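We use cookies to remember your basket and to count visits. Accept — Settings

Skamine Leverless Controller, tournament model
Updated October, by the Wusta shop team

The Skamine is a leverless controller for fighting games. It has buttons in place of the stick, so all four directions are under your fingers. Many players who come from keyboard find it natural after one evening. Players who come from the stick need more patience, and we advise them to spend the first days only in training mode.

The case is 280 mm wide and fits in a normal school bag. It weighs 1,000 grams with the cable, so it stays on the knees when the match becomes hot. We tried a lighter case before, and it was sliding too much.

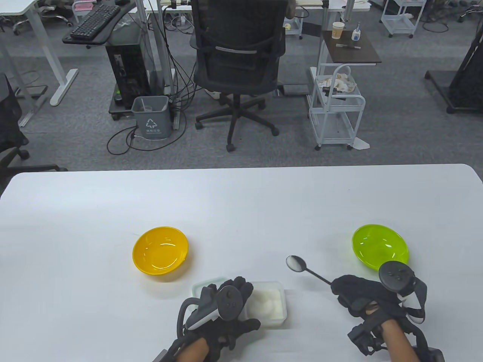 Two bowls and a small clear container on the white table, a spoon in the right hand.

Buttons and switches

All buttons can be changed without soldering. You pull the old switch out with the tool from the box and press the new one in until it clicks. The standard switches are linear and rather light. If you often press by mistake, take the heavier set, it is sold separately on our parts page.

Opposite directions pressed together give neutral. This is the setting most events ask for, but rules are different from one event to another, so please read them before you travel. The setting can be changed in the menu, and it stays saved when you unplug the controller.
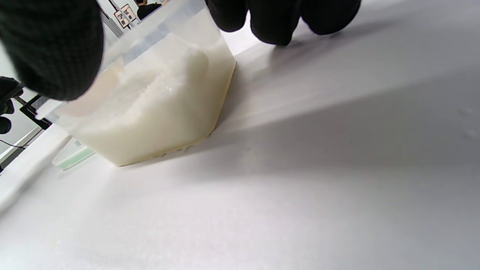
Connection and compatibility

The controller works by cable only. We are asked often about a wireless version and we don't plan it — at a busy venue the wireless signal is a trouble for everybody. The cable is detachable and has a small lock at the controller side. For PC no driver is needed. For consoles, please look at the list in the manual, it is kept up to date on our support page.

At the Tokudthorpe monthly, 4 stations have a Skamine connected which visitors may try between the matches. Ask at the desk in the evening, after 6 pm it is usually quieter.
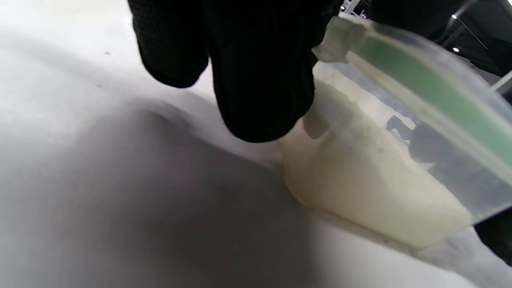

Gloves are a question we receive every winter, when the halls are cold. The buttons of the Skamine react to pressure and not to skin, so you can play with gloves if you like. A knit glove with a small dotted grip pattern, such as the black one in the photo, is the kind we would choose, but try it first in casual matches. Thick wool makes it difficult to feel the edge between two buttons.

Price and delivery

The controller costs 208 euros, tax included. In the box you find the controller, the cable, the switch tool and a cloth. Returns are accepted if the case is not scratched.

Related items
Skamine heavy switch set
Milošević carry bag, padded
Wusta braided cable, long
Replacement top plate, matt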